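Plarora board > Shop floor > robot arms on the hanging station??

tostidden_nights
so Kirkeo wants two arms doing the hangers. 3 of us on that table now. anyone been thru this?

H. Ramanauskas
Yes. Since August. Nobody got cut at ours but the job changed, you watch and fix snags. My wrists are better

packrat70
"nobody got cut" lol. they just dont replace people. we went 9 to 3

H. Ramanauskas
Different site, different boss. Not arguing your numbers

tostidden_nights
ok here's the knits and hangers they're trying it on
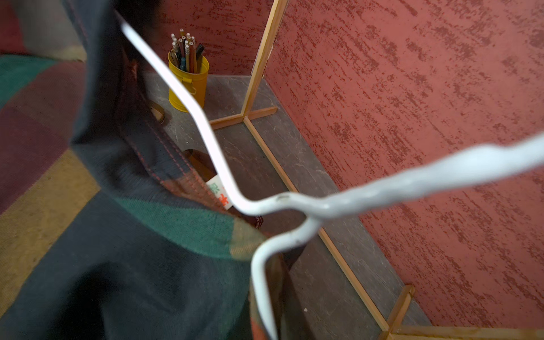
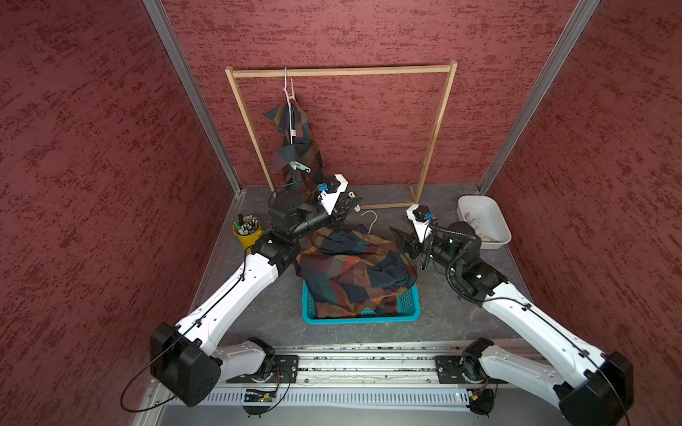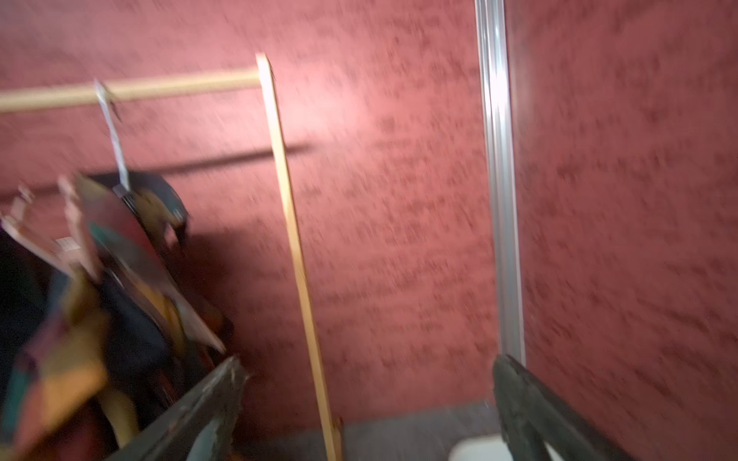 and my question is who gets the blame when the count is short. target is 200 a shift, they wont say if thats me or the arms

packrat70
you. get it in writting

H. Ramanauskas
Agree with packrat on that one. Ask about the pay grade too, mine took months

tostidden_nights
meeting is thurs, will post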